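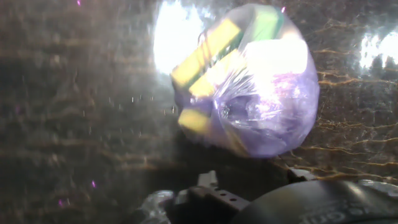 Sponges, yellow and green, in a thin purple bag.

So I finally made it to the map room open day in Nelldale, after missing it last March and the March before that. It's a long drive for me, and I got a bit lost at the end (yes, on the way to look at maps, go ahead and laugh). The doors opened at 2 and I walked in maybe ten minutes after, with my notebook, two pencils and a sandwich I wasn't allowed to take past the coat hooks.

If you've been following my hunt for the family farm, you know the problem. My great-grandfather's land was in Vakden township, everyone in the family agrees on that, and everyone disagrees on which side of the creek. The deed just says "the lower piece." Thanks a lot, Great-grandpa.

The collection is bigger than I thought it would be. There are 2421 sheets in the catalog, and that isn't counting the bound atlases, which have their own list in a green binder by the window. Ask for the binder! I wasted a good half hour flipping through the card drawers before I spotted it. The cards are sorted by surveyor, so unless you already know who drew your map you're going to be pulling drawers all afternoon.
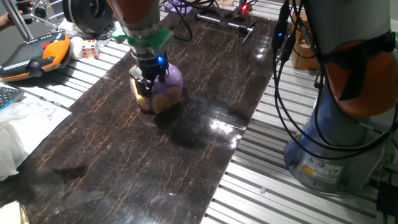

The orange and gray arm over the brown board with the tan veins, gripper closed on something purple and yellow.

What I really came for was the Lukard atlas. I'd only ever seen a bad photocopy of the Vakden page, where all the owner names had turned into little black caterpillars. The real thing is gorgeous. Each township is washed in a different color, pink and butter yellow and a sort of pond green, and the names are tiny but crisp. You turn the pages yourself, with clean dry hands, no gloves. They bring you a foam cradle so the spine doesn't take the weight, and a long fabric snake to hold the page open. I was so nervous on the first turn that I think I held my breath.

And there he was! South of the creek, 100 acres, our name spelled with one L. My aunt is going to be unbearable, she has said south for years.

The part I hadn't expected was the neighbors. The atlas shows a schoolhouse on the corner of the next lot, and a sawmill up the road, and a family name I recognized from the back of a wedding photo. So now I have a whole new set of people to chase. I also noticed that the road everybody in my family calls the old mill road doesn't go anywhere near the mill on this map. It stops dead at a swamp. Either it got moved or we've had the wrong road all along, and I'll need a later map to sort that one out.

There was also a tool they use
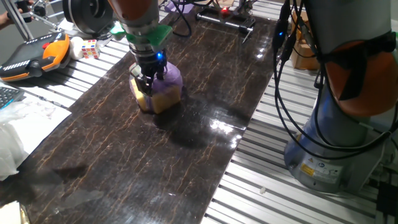

for laying an old map over a new one, and I got a turn at it. You pick a few spots that haven't moved (church corners are good, bends in creeks are terrible) and it stretches the old sheet to fit. I used 4 points for Vakden and it came out pretty close on the east side and all wobbly on the west. The lady next to me had much better luck with railroad crossings, so I'm trying those next time. You can save your overlay, but bring your own thumb drive. I didn't, and ended up drawing mine by hand in the notebook like it was grade school. 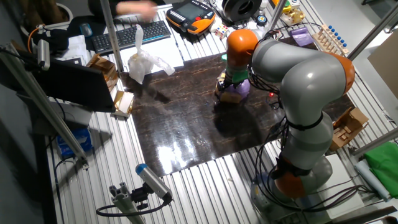
Orange joints, black cables and the slotted table, with the gripper hanging low.

A few things if you're planning to go. Parking is behind the building and the sign is easy to miss. Pencil only, and they do check. Photos of the atlas pages are fine without flash. Copies are made to order and mailed out later, so write your address clearly, and put the sheet number on the form as well as the title, because a lot of the titles are nearly the same. It gets cold in there too, take a sweater.

I ordered the Vakden page and the one just south of it, and I still want to go through the loose tax maps, which I never got to. If anybody reading has people from the swamp end of that road, please write to me.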